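Setting Up a Table for the Pratdale Glove Kit
Workshop Tips, updated Tuesday, June 4, 2019
By Dorota Sowa

Pratdale rents out a kit for recording hand work, so that a robot arm can later be trained on the same job. You get the sensor glove, a marker cube that mounts on the back of it, a hand-held gripper tool with its own camera, and a box with a small screen. Rental is $90 a day with a $100 deposit. These notes come from our own two days with it, folding towels and moving cups.

Table. Use a plain one that doesn't wobble. A wood top is fine. Wipe off crumbs and tape residue first. Glass gave us trouble with reflections, and we went back to wood.

Light. Daylight works, but sit side-on to the window. Close the blinds partway if the sun comes straight in. Hubert Mazurek had his back to the glass all morning and we recorded most of it again after lunch.

Putting on the glove. Fingers first, then the wrist strap, snug. Mount the cube last. Its printed faces scratch easily, so don't set the glove down cube first. Alcohol wipes take the print off. A dry cloth is enough.

Cables. The glove cable should have enough slack to let you reach the far side of the table without a tug. Let it hang over the front edge in a loop. Coil the spare length of the others and leave the coils flat, well away from the thing you are folding. Velcro ties are better than tape. Keep chair legs off anything that reaches the floor.

Towels. Thin cotton with a clear pattern was easiest to work with. Press out old creases. Start each take with the towel in a slightly different place.

Cups and cans. Empty them. A tall paper cup tips over when the gloved hand brushes it, and the glove is wider than you expect.

Gripper tool. Practice with the fingers open for a few minutes before recording. It is front-heavy and your wrist will notice. Check the lens for thumbprints.

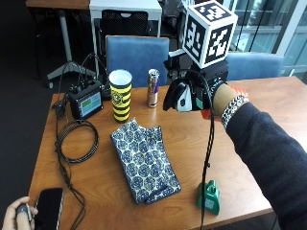
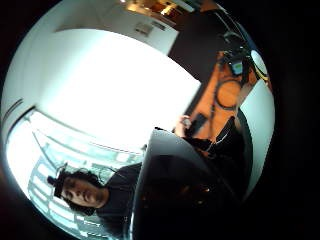
Storage is limited to 2,000 takes, so delete the bad ones as you go. Leszek Adamczyk kept a pencil list of take numbers, which was quicker than scrolling through them on the screen.

Charge everything the night before. The carrying case has no room for the power brick, and it needs a separate bag. Pratdale wants the kit back with the cables coiled, and a missing strap comes out of the deposit. The manual is short and worth reading up to the calibration page. Returns by mail start in July.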